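**Call for participants: do "time-saving" recipes save any time?**

Cokham Home Cooking Study, 30 Jun 2021

Every cookery book on my shelf claims a weeknight supper takes half an hour. I don't believe it, and I'd like numbers from people who cook in ordinary homes before I say so in print.

We are looking for up to 70 adults in or near Cokham who cook at least four evenings a week. You will make set recipes from the Roso collection, write down when you start and stop, and tell us what went wrong. Washing up counts. So does hunting for the cumin.

You need:

- a working hob and a clock
- no training as a chef (sorry)
- a willingness to report bad results as bad

The study runs until December. Payment is £600 for those who finish all the recipes, less a share for any you skip. Ingredients are paid for separately against receipts, so please keep them. We will not pay for truffle oil.

A word on what this isn't. You won't get healthier, thinner or better organised, and if a leaflet elsewhere has told you otherwise, it wasn't ours. An earlier survey by Kisetti gathered 2,288 replies, all from people guessing from memory, and I would not plan a meal on it.

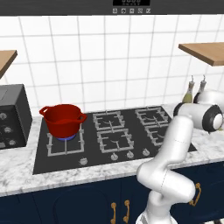 *Gas hob with tiled wall and marble worktop (computer image).*

Electric hobs are fine too. Tell us which you have when you apply.

Write a few lines about your usual supper to Sheena Shearer at the Guerreiro building, Cokham. Questions about payment go to Eduardo Baptista. Please don't send recipes.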